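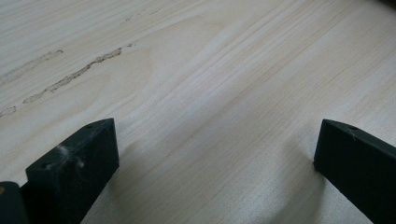 Pale wood, with the grain running in long curves.

The table that stays

When my grandmother died, my mother and her sisters divided the house in one afternoon. The radio went to one, the good blankets to another. The kitchen table was a problem, because it could not pass through the door. My grandfather had built it inside the room, and for more than 12 years everybody had forgotten this. In the end the table stayed, and the family who bought the house eats on it today.

I thought of that table again this spring, when I began to visit people who repair and refinish old kitchen tables. I wanted to understand why so many of us keep a table which is too big, or too low, or marked in ways we cannot clean. I expected to hear about money. I heard much more about meals, homework and arguments.
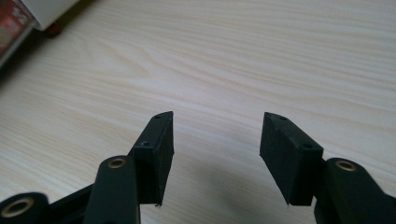 Hortensia Escobar
Contributing writer

Ruth Taipe has her workshop on the lower road in Lullow, in a building that was before a bakery. The front room still has the long shelves for bread, and she keeps there her jars of wax and her brushes. She takes only tables. Chairs she sends to a man in Vavano, who has more patience for them.

"With a chair, people want that it looks new," she told me. "With a table, they call me in the evening and ask if I have already sanded the corner where the son wrote his name."

She has learned to ask this question first. Before she accepts a job, she sits with the owners and goes over the surface with a soft pencil, and they tell her what must remain. A burn from a pot can be precious. A ring from a glass usually is not. One couple could not agree about a long scratch, and they took the table home again and came back in May of the next year, with the scratch still there and the decision made. It stayed.

The work itself is slow and not very dramatic. Ruth washes the top with warm water and a little soap, and leaves it to dry for two days with the windows open. Old wax comes off with a scraper, which she holds almost flat. She sands by hand in the direction of the grain, and she stops much sooner than I would. Then comes oil, in thin coats, with a night of waiting between them. She prefers to give 3 coats for a family with small children and fewer for people who live alone, though she admits that this is more a habit than a rule.

I asked her what people do wrong at home. She laughed and got up to make the coffee, so I understood that the list was long. Most of them use too much oil, she said when she came back. The surface becomes sticky, the newspaper leaves its letters on it, and then they believe the wood is bad. Others put the table beside a heater and are surprised in winter when the boards open. She also does not like the thick plastic covers that were so common in our mothers' kitchens – under them the wood cannot breathe, and the crumbs find a way in anyway.

In Restrepo, where I grew up, every table had such a cover. Ours had lemons on it. On Sundays my mother took it off, and we had to put our arms down carefully, as if we were in the house of another person. I was perhaps 6 years old when I understood that the Sunday table and the weekday table were the same one.

It is possible that we will not have these questions much longer. Many young families I met eat at a kitchen counter, or on the sofa, and they move to another apartment every few years. A heavy table is not practical for this life. The furniture store Ollska, which opened near the station in Vavano, sells mostly folding models now, and the woman at the desk told me that customers ask first about the weight. I do not blame them. I carried my own table up the stairs with two friends, and one of them still speaks about it.

But Ruth is not worried. Her waiting list goes until autumn, and she says the newest customers are often the youngest. They find a table on the street or they receive it from an aunt, and they come to her without knowing what kind of wood it is. She shows them how to look at the end of a board, how to smell it after a light sanding, how to feel with the palm where the plane went years ago.

On my last visit she was busy with a table from a farm, with a drawer that did not open. The owners had asked her to leave it closed. Their father had kept it locked all his life, and after so much time, they told her, they would prefer not to know. Ruth oiled around the little keyhole with a piece of cloth on her finger, and after that we turned the table to the window so that the other side could dry.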